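Wako Youth Football League – progress report to Fundia
Prepared by Lerato Ntuli, league coordinator, 31st August
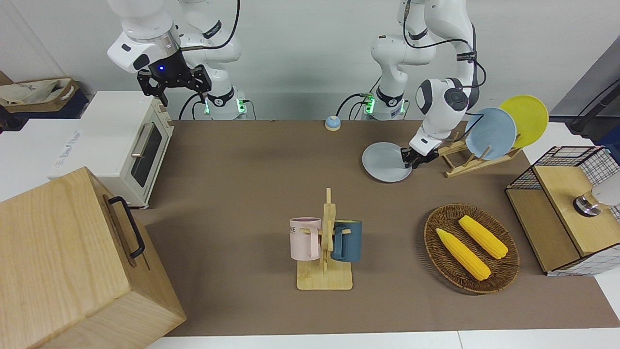
Dear Zodwa Potgieter,

I send you the report for the first half of our season. The grant agreement asks for players, matches, coaches, money and problems, so I follow this order.

Players. We have 184 registered players in the three age groups. The under-12 group is the largest, and the under-16 group is smaller than we planned. Many players of this age left for the school teams in the spring, and we did not find enough new ones before registration closed. Girls are now 37 of the total. In the application we promised a separate girls' division, but with this number we can make only two full squads, so for the moment the girls play in the mixed under-12 and under-14 divisions. We would like to keep the promise for next season and ask you to leave this goal open in the agreement.

Matches. The first round was played complete in all divisions. Cerum leads the under-16 table after a 2-1 win against Voto in the last match before the break. Voto had the better first half and hit the post two times, but Cerum scored twice from corners and defended well until the end. In the under-14 division Voto is first on goal difference. The under-12 teams do not have a table, as we agreed with the parents.

Four matches were moved because of rain. The lower field at Wako holds the water near the south goal, and the referee did not allow play there. All four were played later on the upper field, two of them on the same evening, and this was too much for the people who open the gates and prepare the lines. For the second round we keep one free date in every month.

Coaches. Six coaches finished the basic course and two are still missing the first aid part. They will do it in September. Until then they work only together with a coach who has the full certificate. One coach from Cerum moved to another city and her place is not filled yet.

Money. The cost of referees was higher than in the budget – we planned one referee for each under-14 match, but the clubs asked for assistants also, and we agreed after the second week. The extra cost is 441 dollars until now. We paid 180 dollars less than planned for balls and bibs, and we ask for your permission to use this part for the referees. The rest we can cover from the registration fees. Transport is inside the budget. The receipts are in the separate folder which I sent to your office.

Problems. The biggest one is still the lights. On the upper field the two lamps behind the north goal do not work, so training must stop early when the days become shorter. The city promised a repair in the spring and we did not receive a date. I wrote to them again last week. If there is no answer, we will move the under-16 training to an earlier hour, but some players come by bus after school and will lose part of it.

Plan for the second round. It starts in September with the same teams. The cup matches for the under-14 and under-16 groups will be played after the league finishes, with the final on the upper field. You are very welcome to come to it, and I will send the time when the draw is made.

With kind regards,
Lerato Ntuli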